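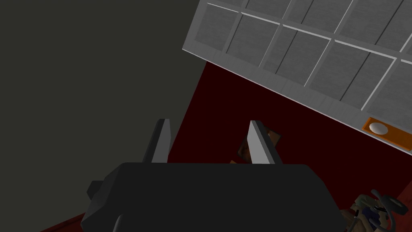
July 20, 2020. Spent the evening on the wrist views in the simulator, before cutting any more aluminum for the real mounts. The mount position I drew in December puts the gripper body across most of the bottom of the view, and I wanted to know what that costs. With the fingers open, the small brown object on the red surface is still partly hidden behind the right finger. The part between the fingers is clear enough to aim at. I moved the mount back by 5 mm in the model, saved it as a separate file and left the original alone.

Charalambos Sarantis came by the shop in Cesstead with the second Durrani motor board. Bench supply at 5 A, no faults logged. He thinks the connector should face down. I think it should face out, where I can reach it with the cover on. Left it facing out for now.
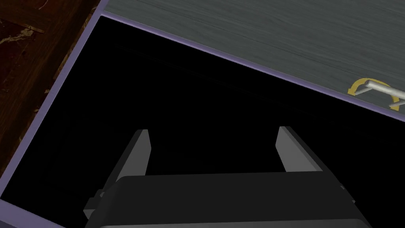

Fingers open over the dark compartment, bar handle at upper right.

The compartment interior renders pure black, so the view gives me no depth cue at all past the purple trim. Either the light in the model doesn't reach in there or the inside faces have a bad material. Checked two materials and neither was obviously wrong. Will try a second light above before touching the geometry.

Head view next. The tilt is steep and I have not decided whether to correct it in the mount or in software. Correcting in software is free – correcting in the mount means printing the neck wedge again, 3 hours on the Soteck.

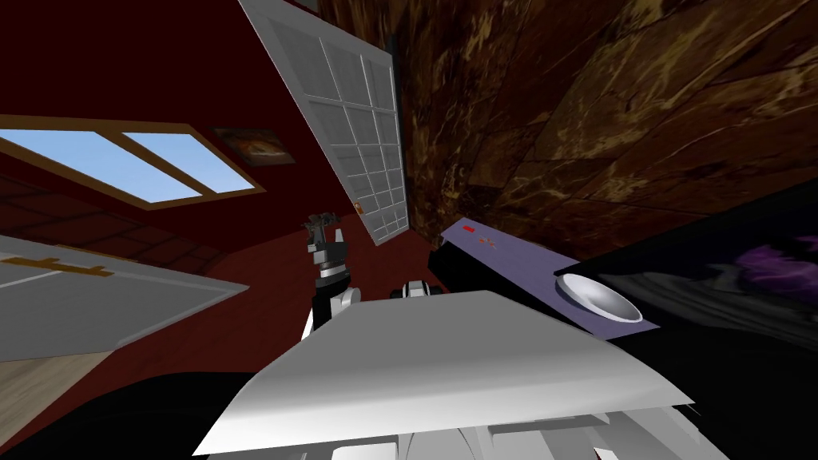 Head view, one gripper up, the other arm showing only its shoulder.

I had assumed both grippers would stay in view in the rest pose. They don't. Changed the elbow angles on both sides and wrote the values on the inside of the cabinet door, under the old ones.

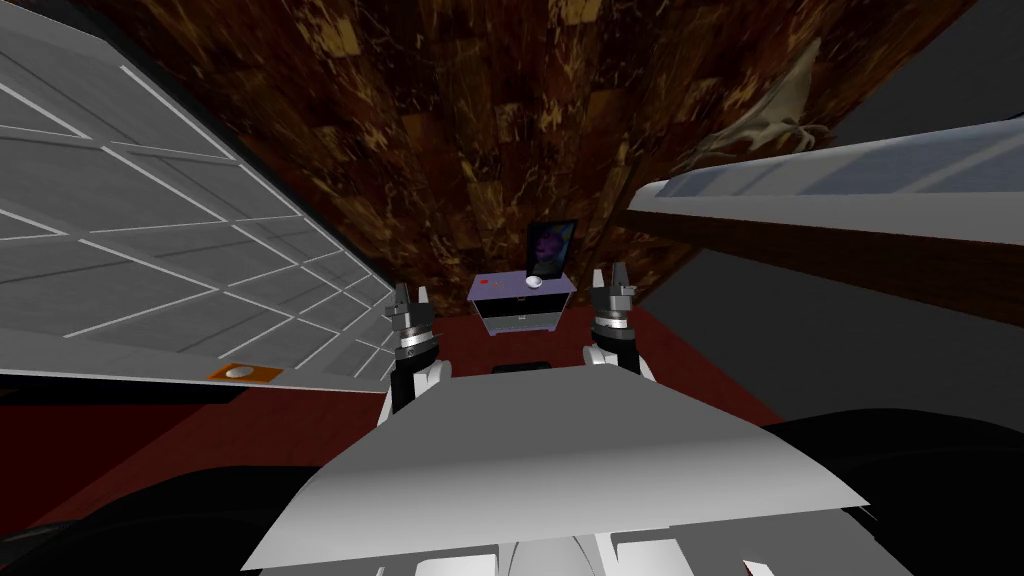 Both grippers in view, either side of the nightstand.

Good enough to copy to the real arms. The right gripper sits a little higher in the view, from the tilt. Still to do: left wrist cable, strain relief, label the fuses. Need to ask Charalambos Chatzigeorgiou for his M3 tap back.

Recent entries
Torso plate, second attempt
Dorkden bearings: measured vs. drawing
Finger pads, rubber or nothing
Wiring the emergency stop
Shop inventory, lower shelves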